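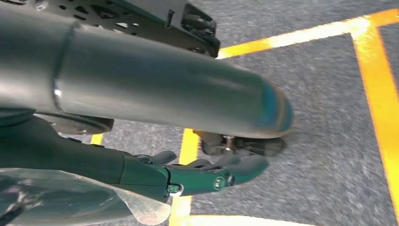
Wrist camera view, gripper over the taped floor, plastic at lower left.

August 4, 2020

Long one today, so get yourself a coffee first. The arm faulted again on the reach over the yellow tape, same place in the routine as last time, and I promised Makis I would write it down properly instead of telling it to him in the hallway in three different versions.

Run 200 of the Flaltier routine. Everything was fine up to the point where the hand comes in low under the gray tube with the fingers out toward the floor. Then the wrist stopped short and the controller threw code 932, which our sheet from Flotberg lists as "joint load over limit" and nothing more helpful than that. I hit the stop, waited for the brakes, and tried the same move at half speed. Same code, a little later in the reach.

My first thought was the knuckle screws, so I put the hex key on all three. They were snug. My second thought was the plastic sheet (I know, Makis, you said it weeks ago). It bunches up over the lower part of the hand, and with a fold caught in the wrist the motor would be fighting it the whole way. I haven't proved that, and I'd rather not write it up as the cause until I have.

What bothers me more is the 2 seconds between the load climbing in the log and the arm really stopping. Line 2,116 if you want to look. That is a long time for anyone with a hand down by the tape, and I was kneeling there myself this morning to check the clearance under the tube. So until this is sorted, please stay outside the yellow lines whenever the drives are on – that goes for me too.

To do:
Repeat the reach with the plastic off, slow, then full speed.
Ask Brurnura about the stop delay and send them the log.
Makis to read the load limits back off the controller.

Power is off and the key is in my drawer.

– Chaminda Matubbar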